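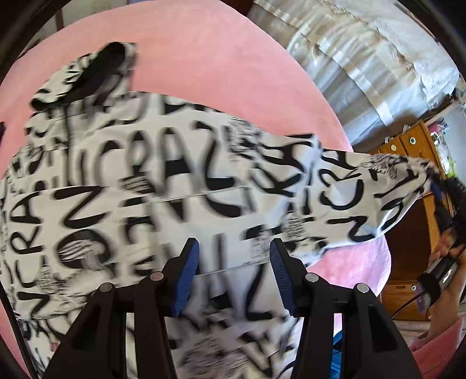

**Raili Koskela**
Contributing editor, clothing and textiles

An **all-over print** is a pattern that covers the whole outside of a garment, including the sleeves and, where there is one, the hood. It differs from a placement print, which sits in one spot such as the chest or back.

## Methods

There are two main ways to make one. In the first, the fabric is printed on the roll and then cut and sewn. The pattern runs right up to the seams, but it rarely lines up across them unless the cutter allows extra cloth. In the second, the finished garment is laid flat and printed in one pass. This is quicker, though small unprinted patches can be left under the arms and in folds near the seams.

Screen printing suits long runs with few colors. Digital printing costs more per yard but needs no screens, so short runs are practical. Dye sublimation works on polyester and other synthetics and does not take well on plain cotton.

## Repeats

Most patterns are built from a block that repeats. Small florals may use a short repeat, while lettering and brush marks often need a longer one - otherwise the eye picks out the same shape again and again. The Kiiskinen mill used an 18-inch repeat for its script cloths, drawn by Venla Kuusisto. Its pattern book lists 323 designs, 43 of them based on handwriting.

## Care

Printed clothes are usually washed inside out in cool water. Pigment prints sit on the surface of the fiber and wear first at the cuffs and elbows. Reactive dyes bond with cotton and fade more slowly.

## See also

- Block printing
- Resist dyeing
- Textile design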